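Kikthorpe、双腕ロボット導入計画向けの事前評価サービス「Arnano」を提供開始
設備購入前にシミュレーションで作業範囲とグリッパー仕様を確認

Kikthorpeは、双腕ロボットの購入を検討する事業者を対象とした事前評価サービス「Arnano」の受付を10月に開始する。実機の発注前に、対象作業をシミュレーション環境上で再現し、機種選定と予算策定に必要なデータを提供する。
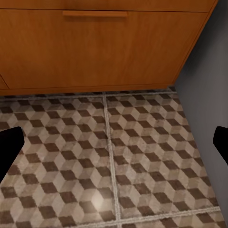
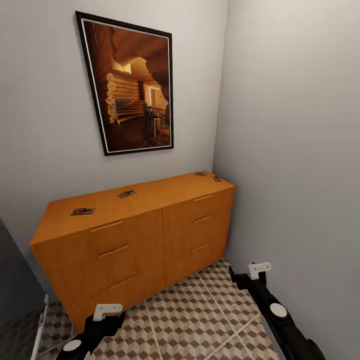
シミュレーション画面。木製収納家具とタイル床のある室内環境に、グリッパーを配置(2点とも)

■サービスの概要
評価では、家具、壁、床の寸法を入力した室内モデルを作成し、アームの到達範囲、グリッパーの開口幅、壁面との干渉を検証する。家具の天板に置かれた小物の回収、引き出しの開閉などの作業を登録でき、1件の評価につき最大2,000回の試行を実施する。室内モデルの作成を含む標準納期は30営業日である。

■報告書の内容
報告書には、作業別の成功率、失敗時の接触位置、所要時間のほか、本体、グリッパー、設置工事、保守の4区分による概算費用を記載する。成功率の判定基準は初期値を97%とし、契約時に変更できる。評価項目は全46項目で、一覧は申込時に配布する。

■グリッパーの選定
先端部品は、共同開発元のTeshomeが供給する形状データから選択する。他社製品についても、形状データの提供を受けた場合は評価対象に含める。

Kikthorpe設備計画部長のTsegereda Berheは次のように述べている。「導入費用の見積もりでは、本体価格に比べて先端部品の交換と設置条件の変更が見落とされやすい。発注仕様書を固める前の段階で利用していただきたい」

■提供条件
評価料金は室内モデルの数と登録作業数により算定する。既存の計画支援ソフト「Varonex」の契約者は、保存済みの間取りデータを流用できる。実機による検証は本サービスに含まれない。

■本件に関する問い合わせ先
Kikthorpe 設備計画部 Arnano受付窓口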